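Kinship Placements and Permanency Planning: Handout 8

3 July 2023 -- Diane Arsenault
Reading time: 4 minutes

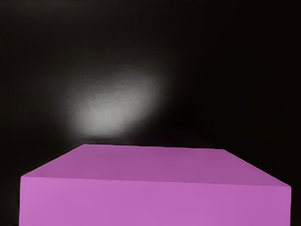

Handout 7 covered the emergency placement decision and the forms that go with it. These notes pick up at the point where a child has been living with a relative for some weeks and the agency has to say what the long-term plan is. Read them before the session and bring your copy of the Brilach case file.

1. Terms

Kinship placement: a child lives full time with a relative, or with an adult who already has a family-like tie to the child. States differ on how far the second group extends. Godparents, former stepparents and close family friends are often included, but check the local definition before relying on it.

Formal kinship care: the agency or the court has legal custody and places the child with the relative. The relative may or may not be licensed as a foster parent.

Informal kinship care: the family makes the arrangement itself. The parent usually keeps legal custody. Agency contact may be limited or absent.

Permanency plan: the written goal for where the child will live and who will hold legal responsibility. It is reviewed at set hearings and can be changed.

Concurrent plan: a second goal worked on at the same time as the first. The usual pairing is reunification as the primary goal, with guardianship or adoption by the relative as the second.

2. Routes out of care

Reunification. The child returns to a parent. The relative's role may shrink quickly, and contact after return should be discussed early. It is often left out of the plan.

Guardianship. The relative takes on legal responsibility for daily decisions. Parental rights are generally not ended. The parent may keep the right to visit and may owe support. A guardianship can be changed by a court on a showing that varies by state.

Adoption. Parental rights end and the relative becomes the legal parent. Some relatives object to this on principle: a grandmother may not want to become the legal mother of her daughter's child. Record the objection in the relative's own words. It doesn't show weak commitment and should not be scored that way.

Students tend to rank these from least to most permanent and then argue for the last one. The ranking is of limited use. Placement stability depends heavily on the match between the legal form and what the family will in fact carry out.

3. Assessment of the relative home

The Kavden worksheet has 2 parts. Part A covers the household: sleeping space, other adults, background checks, income, health. Part B covers relationships: history with the parent, ability to set limits on contact, views on the child's school and medical needs.

Part A is quick to complete and easy to defend at a hearing. Part B takes longer, and in the exercise files it is often thin. A completed Part A with a one-line Part B is an incomplete assessment and will be marked as such.

Where a home fails an item in Part A, note whether the item is a safety matter or a licensing matter. A shared bedroom may be waivable for a relative. An unresolved background check is not treated the same way.

4. Payments

Support to relatives differs by legal status. A licensed relative may receive the full foster care rate. An unlicensed relative may receive a lower grant. Guardianship assistance, where offered, often requires a period of licensed placement first, so a family that moves to guardianship too early can lose eligibility. Aslak Nygård will take this section in the session.

5. Worked figures

The Trireo teaching set holds 3,643 anonymized placement records prepared for this course. Of these, 276 carry a change of permanency goal after the first review. For the assignment, use only those 276. State the original goal, the new goal and the recorded reason. Where no reason is recorded, write "none recorded" -- do not infer one from later entries.

6. Assignment

Write a permanency memo on the Brilach file, addressed to the reviewing court. Name a primary and a concurrent goal. Cite Part B of the worksheet at least once for each. Late memos are accepted until the December resit with a one-grade deduction.

Reading: Niazi course reader, chapters on guardianship and on contact after placement. The chapter on interstate placements is optional.

Related items
Handout 6: Notice to relatives
Handout 7: Emergency placement decisions
Handout 9: Sibling groups and separate placements
Kavden worksheet, Parts A and B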